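Games library > Repair and storage > Interviews

Packing a game case so that it closes: an interview with the Clollard lending library

The games library at Clollard lends boxed and cased sets to clubs, pubs and care homes within a short drive of the town. It holds 19 cased sets at present. We spoke in July to the person who checks them in and repacks them, who asked to be quoted by job only, as the set keeper.

The keeper's first point concerned weight. "A case of this sort is carried by its handle, with the tray on edge. Anything that has room to move will move. Chips are the heaviest thing in there and they do the damage, mostly to card boxes."

New sets usually arrive with a moulded insert. Drirska, the library's main supplier until two years ago, used thin inserts which split at the corners. The library now glues down a strip of felt under any compartment that has split and leaves the rest alone. Replacing the full insert was tried on five cases. "It cost more than the dice and cards together, and the lids on two of them stood proud afterwards. We stopped."

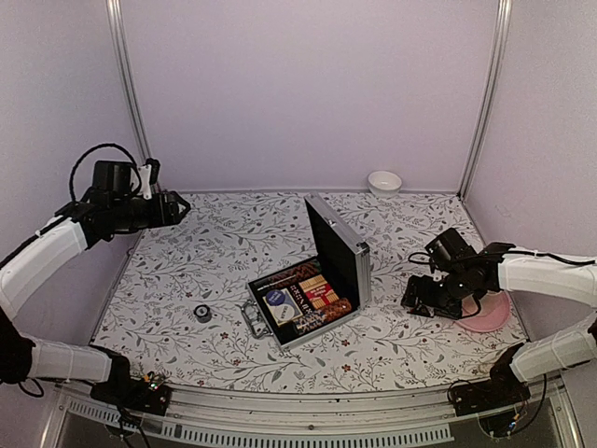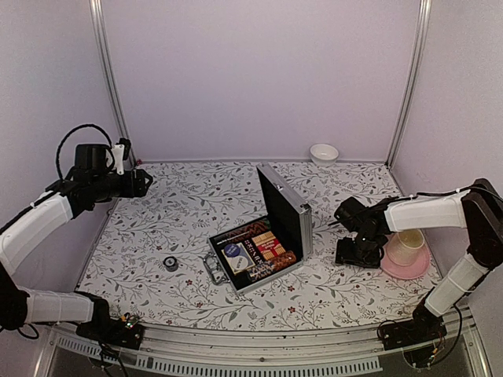
Dice are the item most often returned short. The keeper prefers a narrow channel to a pouch or a cup. With the dice laid in a single strip between the card box and the rest of the contents, as in the dark red run down this tray, a missing one leaves a gap that can be seen before the lid comes down. "With a pouch you have to tip them out and go through them. People don't, at the end of an evening."

Chips go in next, against whichever side the maker intended. The keeper does not sort them by value before packing, only by thickness, as worn chips are thinner and a mixed row will rattle. A row that is slack by one chip is filled with a card spacer. Cards go in last.

Latches take up a good part of the working week. The Delacroix pattern, common on older cases, bends outwards if the lid is forced over a raised card box. The repair is simple: the latch is taken off, flattened in a vice with soft jaws and refitted with the original screws. "If the lid needs pressing, open it and look. Eight times out of ten it's a box sitting on a chip."

On cleaning, the keeper had little to say. Aluminium is wiped with a barely damp cloth and dried. Black linings are brushed, never washed – the glue beneath them lets go. A cloth is spread on the table for any repacking, partly for the noise and partly to stop dice rolling.

The library is now writing its packing notes on a single sheet under the title Prondero, to be folded into each lid. A draft is being tried with two clubs.

Comments

My local club has one of the Drirska cases and the insert went at the corners within a year. Will try the felt. What glue?

Card spacers work, but cut them from an old playing card and not from cereal box, which sheds.

Same trouble with latches. Mine turned out to be the hinge pin, worth checking first.

Contact the editor | © Clollard Games Library | Back to top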